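My final project: charms and findings for a small jewellery range

I picked jewellery findings for my project because I've been making bracelets at the kitchen table for ages and never once thought about where the little connector bits come from. Culine, a small shop in Lirnstead, let me go through their stock trays in February and ask far too many questions (sorry, everyone!).

I ended up comparing 2 finishes, an antiqued silver colour and a plain bright one, on the same leaf charm. The shop listed 169 antiqued and 729 bright in stock, so I had plenty to choose from. The antiqued ones win for me - the dark bits sit in the veins and you can read the pattern from across a room. The bright ones look lovely in the hand but go a bit flat once they're on a chain.

Jump rings were my big headache. I used Mirani rings for the first bracelet and they were a touch too thin, so the joins kept opening when I tugged on them. The thicker Lultton ones held, but they're a pain to close without scratching, and I still have the sore thumbs.

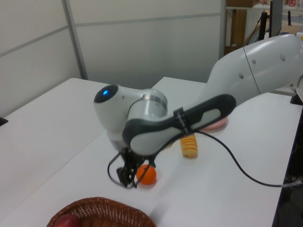
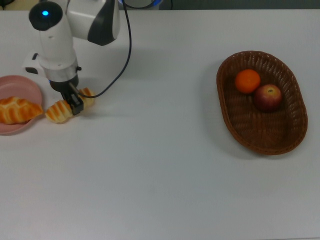
For the last bracelet I wanted a bead in the middle with the leaf charms either side. I tried clear glass first and it vanished next to the metal. What I want now is something matte and bright, like that small orange ball by the black gripper, only bead-sized and with a hole through it. Culine had an orange close to that in wood, but the hole was too narrow for my cord, so I've asked them to look out for a wider one.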